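July, 5 pm. Sourdough notes, Silham starter

Fed at noon, doubled by four — so lively! Vasilică Bălan's rye blend is the one to keep.

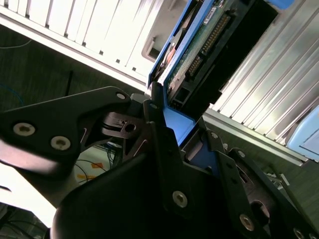
Dough came together at 210 g water and I love how it stretches now. Crumb color next to try: the Zamudio blue corn flour, hopefully nearer slate than the blue of that drive caddy. Salt stays at 5 g.

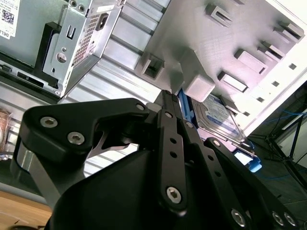 Second loaf gets the longer proof, overnight in the fridge, then straight into the hot pot. Bake until 93 C inside. Must buy more rye!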